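Grutent two-arm build: people wanted for bench work, wiring and test sessions

Posted by the Grutent build group, Morklow Shared Workshop, Vundamthorpe
Status: open
Paid: yes, for test sessions (see Pay)

We are looking for four people to join the Grutent build this spring. Grutent is a two-arm robot we are putting together at the Morklow workshop. It works at a table, picking up soft household things and setting them down where they should go. The arms move and the grippers close on command. What we are short of is time at the bench and people to run test sessions.

You do not need a degree or a job in robotics. Two of the four places are for people who have never worked on a robot. The other two need some experience, which is spelled out under each role.

The roles

Test session operator (two places). You set out the objects, start the run, watch it, stop it if needed and write down what happened. Sessions last two hours, including setup. You need to be patient with repeated work and able to write a clear note. We train you over your first two sessions, with one of us at the table the whole time.

Wiring and cable helper (one place). The cables on both arms need better routing. At the moment they hang in loops outside the forearms, and we want them held closer to the joints without losing any reach. You should be comfortable with a crimper, heat shrink and a multimeter, and able to draw a wiring diagram that someone else can follow. Plan on one evening a week until the work is done.

Software helper (one place). Jaber is our own control and logging program. It is written in Python and it has grown in a messy way. We need someone to tidy up the logging side first, then the part that keeps both arms in step when they hold the same object. You should have worked on someone else's code before and be fine with reading it for a while before changing it. Some of this can be done from home. Anything that moves an arm has to be done at the workshop with a second person present.

What we are working on now

The current task uses a plush toy and a dish. The toy lies at the far side of the table and the dish sits closer in, between the arms. The robot has to take hold of the toy, lift it, and set it in the dish. We started with one arm and moved on to two. Plush is harder than blocks or cups for us. The fur compresses, the label can catch, and the toy rolls when one side is pushed before the other is ready.

So far we have logged 1,148 runs on this task. Of those, 262 were done with both arms. We want a lot more of the second kind before we change the object, and every one needs a written note to go with the log. 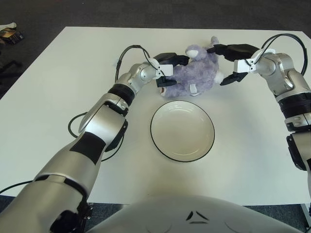
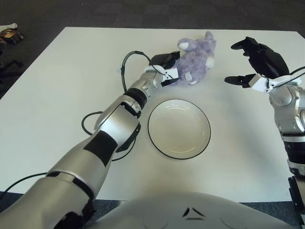
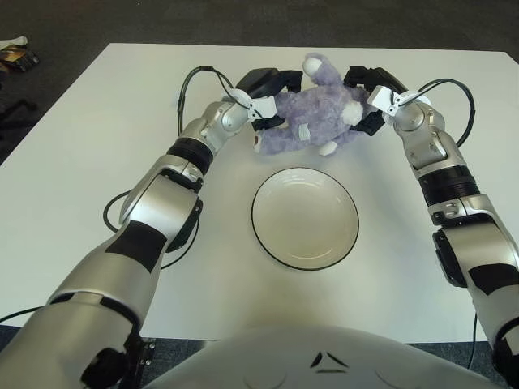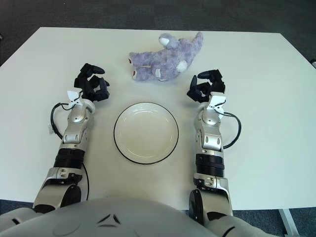 The arms at the table with the purple plush toy and the black-rimmed dish.

What a session is like

An operator session goes like this. You arrive, sign the book and check that the emergency stop works. You power up the arms and let Jaber run its joint check. You put the toy and the dish in their starting places, step back behind the floor tape and start the run. When it ends you mark it as a pass, a partial or a fail, add a line or two, reset the table and go again. A steady operator gets through 40 runs in a session. We would take fewer runs with good notes over more runs with bad ones.

A useful note says what the arms did and when. "Right side gripped first, toy turned, left side missed" is a good note. "Didn't work" is not much help to whoever reads the log later.

There is standing involved, with a stool for anyone who wants one. The room can get loud when the laser cutter next door is on. Ear protection is on the hook by the door.

Safety

Nobody reaches over the table while the arms are powered. Long hair is tied back and lanyards come off. Two people are in the room for any powered work, and one of them must be an experienced member of the build group. If you are tired or feel rushed, stop the session. You will be paid for the full booking.

Everyone goes through the workshop induction before touching anything. It takes an hour and covers the whole building, including the tools you will not be using.

Pay

Test session operators get 40 dollars per session, paid at the end of each month. The wiring and software places are unpaid, but they come with free workshop membership for as long as you are on the build, including use of the metal bench and the electronics bench on your own projects. We cover parts. Please ask before buying anything, as we have been left with three sets of the wrong connectors already.

Who can apply

You must be 18 or over and able to get to Vundamthorpe in the evening. Sessions start at 6:30 p.m. Operators should be free for at least one session a week through the end of May. The workshop is on the ground floor with a level entrance, and the table can be worked from a chair. If you need something changed so that you can take part, say so in your message and we will look at it before you visit.

Current workshop members are welcome to apply. So are people who have never been in the building.

How to apply

Write a short message with your name, the role you want, the evenings you can do and a few lines on anything you have built, fixed or tested. It does not have to be a robot. Bicycles, sewing machines and old radios all count. For the software place, add a link to some code or attach a file. No résumé needed.

Leave the message through the contact form on the Morklow workshop page under "Grutent," or drop it in the box at the front desk, Unit 222. We will reply to everyone by the end of March. If we think it could suit you, we will ask you in for one evening to see the arms running and meet the group. You can decide after that.

If all four places are filled we will keep your message until the fall, when we plan to move on to folded cloth and will need more operators.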